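Hand-held gripper: soft finger pads or the hard ones for cartons and packets?
Forum > Grippers and end effectors
Asked December 10, 2018 - 534 views - 2 answers

I have the Odance hand-held gripper and I'm trying to decide which pads to keep on it. Mine came with the plain hard pads. I bought a set of the textured blue ones secondhand and have been swapping back and forth for a while.

My test objects are ordinary household things. Small drink cartons, tissue packets, a TV remote, a plastic bottle. I pick each one up, move it to the other side of the table, put it down, and write down if it slipped or got dented. The hard pads dent cartons if I squeeze enough to lift them. The textured pads hold with less squeeze but they flex, and the carton tends to swing when I turn my wrist. It also lands crooked when I let go.

Things I have already tried:

Tightening the pivot bolts. Helped a little with play in the jaws, did nothing for the swing.

Wiping the pads with alcohol. No difference I could measure.

Working on a low table in the living room, with a cloth over it.

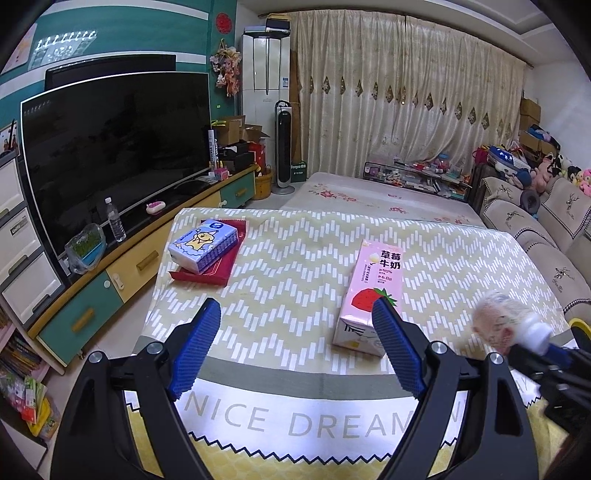 Slowing down the release. Better, but I still get a lean on anything tall and narrow.

Is this something I fix with technique, or should I be looking at a different pad? I have seen the Surkano pads mentioned but can't find anyone who has used both. I would like to settle this before I record a lot of grasps, as I don't want half of them with one pad and half with the other.

Answer 1 (accepted)

Use the textured pads and change where you grab.

A milk carton that size is heavier at the bottom when it's part full. If you take it near the top it will hang and swing from the pads, because soft pads act like a hinge. Grab it at the middle or a little lower. Come in level, so both pads touch at the same height. If one touches first it pushes the carton around before you have a grip on it.

The other half of your problem is the tablecloth. A carton has a small base, and cloth over a table can bunch up under one edge. Tape the cloth down tight or do a run on the bare tabletop and compare. I did that with my own setup in May and most of the leaning went away on the bare top. If you need the cloth in your recordings, keep it, but then don't blame the pads for the lean.

I have used the Surkano pads. They are stiffer than the textured ones and they swing less. They are worse on tissue packets, which slide out unless you squeeze hard. I went back to the soft ones after 2 weeks.

Whatever you pick, write the pad type in your log for every session. I didn't, and had 2,000 grasps I couldn't sort.

Bushra Khokhar

Answer 2

i just use the hard pads with a strip of rubber shelf liner glued on. cheap and you can replace it when it gets dirty. never tried cartons though, mostly tools and boxes

Comment on answer 2: What glue? Mine peels off at the corners.

Comment on answer 2: contact cement, leave it overnight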